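Keeping Foam Blocks Clean, and Finding a Good Surface to Use Them On

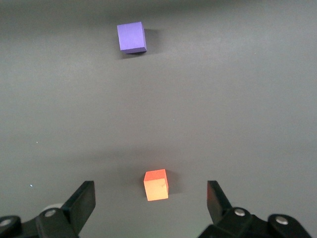

A purple block and an orange one on a plain gray tabletop.

If you have small children in the house, or you teach them, or you are the kind of grandmother who keeps a bin of toys behind the couch (guilty!), then sooner or later you will own a set of foam blocks. I love them. They are quiet, they don't hurt when you step on them in the dark, and a tower of them can come down at 6 in the morning without waking a soul. What they do need is a little looking after, and I have been washing the things long enough now that I thought I would write down how I go about it.

Everyday smudges

Most marks on a foam block are finger marks, and they come off with a damp cloth and one drop of dish soap. Dab, don't scrub. Foam that gets scrubbed goes fuzzy, and once it is fuzzy it picks up dirt twice as fast as before. Light colors show everything – my yellows and oranges are always first in line – so I do those while the water is fresh and leave the purples and blues for last.

Crayon and marker

For crayon, try a plain white eraser first, with small, gentle strokes all in one direction. Marker is harder. I've had fair luck with a cotton swab and a bit of rubbing alcohol, but please test it on one face of one block and let it dry before you go any further, as some dyes will lift right off along with the marker. A faint ghost of a mark usually stays behind, and I've made my peace with that.

The big wash

Twice a year, in April and again when the school year starts, I do the whole lot in the bathroom sink. Lukewarm water, a small squirt of soap, and a slow squeeze for each block the way you would squeeze a sponge. Never wring them! Rinse until the water runs clear, press them between two towels, and then stand them on a cooling rack with a finger's width between neighbors. Turn them at bedtime. Thick blocks can feel dry on the outside while the middle is still damp, so I give mine a second night before they go back in the bin, and I keep them off the radiator and out of strong sun.

A table that helps

My friend Yasaman Bakhtiari taught preschool for years, and she was the one who got me to stop putting blocks out on a patterned tablecloth. A smooth, matte surface in one quiet color is so much nicer. The colors are easy to pick out, little ones can slide a block along without it snagging, and there's no glare by the window in the afternoon. Gray is lovely for this, and it forgives a few crumbs as well. If your table is shiny or busy, a plain wipe-clean mat does just as well.

Putting them away

I use a mesh laundry bag inside an ordinary bin, so that air can get around everything. Don't pack them down tightly or set heavy toys on top, or you'll have dents by the next visit. Small dents often ease out on their own if the block is left alone on a shelf for 3 days or so.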